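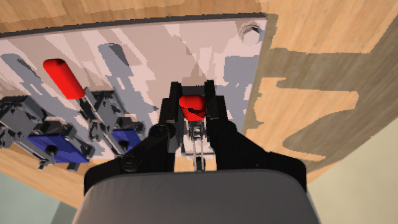 Home Improvement Help > Interiors > Paint and Color

Two-tone wall in a narrow living room: where should the color break go?

Posted by hallway_north, Sep 6, 2024

The living room in my apartment is long and narrow, with one window at the far end facing north. Ceiling height is a little over eight feet. All four walls are a flat off-white from the previous tenant and the room reads gray for most of the day.

I want to paint the lower part of the walls a saturated color and keep the upper part light. The lower color is Ondska Deep Ochre, the upper is a warm white from the same line. I have test patches of both on two walls and I'm happy with them, so I'm not asking for color suggestions.

What I can't settle is the height of the break. I have seen 36 inches given as the standard, which is chair rail height. I have also seen people say to go to two thirds of the wall. The sofa back is 31 inches high and runs along the longest wall. The window sill is at 36 inches exactly. There is no existing molding and I am not planning to add any, so the line will be a taped paint edge.

Second part: the walls have a light orange peel texture. On a previous job the paint bled under the tape and left a ragged edge. Is there a reliable way to get a clean line on texture without skim coating? Budget for the whole room is 400 dollars and most of that is already going to paint.

3 replies

plumbline_ed
Accepted

Take the height first. With a 31 inch sofa back, a break at 36 leaves a five inch strip of ochre showing above the sofa. That is too thin to look intended, and it will make the sofa look as if it is sinking into the band. Either drop the line below the sofa back so it disappears behind it on that wall, or go well above it.

In a narrow room with a normal ceiling I would go above. Something between 50 and 54 inches gives you enough color to register from the door. It will cross the window casing partway up, and that is fine as long as it doesn't land within an inch or two of a horizontal part of the trim. Stop the color at the casing and pick it up at the same level on the other side.

Do not measure up from the floor at each point. Floors in older apartments are out of level often enough that the line will show it. Set one mark, then carry it around the room with a laser or a long level. Check that the last mark meets the first before you tape.

For the edge on orange peel:

Paint the upper white first and bring it two or three inches below the line. Let it dry overnight at least.
Apply the tape below your mark or above it, depending on which color goes on second. In your case the ochre is second, so the tape sits above the line with its lower edge on the mark.
Press the edge down with a plastic putty knife. Fingers don't push it into the low spots.
Brush a thin coat of the upper white along the lower edge of the tape. Whatever bleeds under is then the same color as what is already there, and it seals the gap.
When that is dry, apply the ochre. Two thin coats.
Pull the tape while the last coat is still slightly soft, back on itself at a low angle.

If you leave the tape until the paint is fully hard, score the edge with a sharp blade first or it will lift flakes.

Clear paintable caulk, wiped almost completely off, also works as the seal in place of the white. It is faster to dry but easier to overdo, and a ridge of caulk catches side light.

trim_and_tonic

36 is standard for a reason. I did mine at 36 and it looks fine. Use the good tape, not the cheap one. I used Pace low-tack and got bleed in maybe 4 places, fixed it with a small brush afterward.

sashandsill

Agree with the first reply on going higher, with one addition. Before you tape anything permanent, run a strip of tape around the whole room at your chosen height and leave it for two days. Look at it sitting down as well as standing. I moved mine down by nearly three inches after doing this - from the doorway the original height was right, but from the sofa it cut through the middle of every picture on the wall.

Also check sheen. If the ochre is eggshell and the white is flat, the join will be visible as a change in shine even where the line is clean. Some people like that. On texture I find it draws attention to the bumps, so I keep both at the same sheen.

Comment by hallway_north

Going with 52 inches on a tape trial first. Both paints are eggshell. I already have plenty of the white, so I will use that for the seal coat and skip the caulk.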